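**Talk notes: Fluterness bin-picking kit, review slot, 3:00 start**

Slide 1. Say who I am and that Florencio Villalobos takes the pricing questions at the end. Keep it short.

Slide 2. What you get from Kikberg: gripper, software license, cable set, 28 pages of setup guide. The arm and bins are up to you. Mention the guide is good up to page 20 and then gets thin.

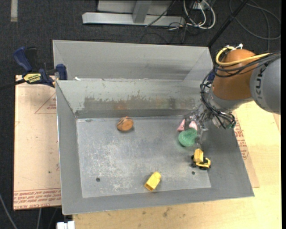

Slide 3. Fluterness is sold for mixed bins, so mixed parts are what we talk about first. Soft goods and hard goods need separate grip settings, and the software picks between them by shape. Point to the round green piece with the textured surface, then the yellow and black toy vehicle below it. Go over the sloping walls too, and say the kit wants the bin clamped before you calibrate. Pause for questions.

Slide 4. Our numbers from Narnadthorpe: 289 attempts, 91 percent picked on the first try. Most misses were close to a wall. Svatopluk Michalík has the log if anyone asks.

Slide 5. Gripes. Cable routing is left to the buyer. Support answers by email only. Recalibration after a bin swap is slow.

Slide 6. Price and lease terms. Hand over to Florencio.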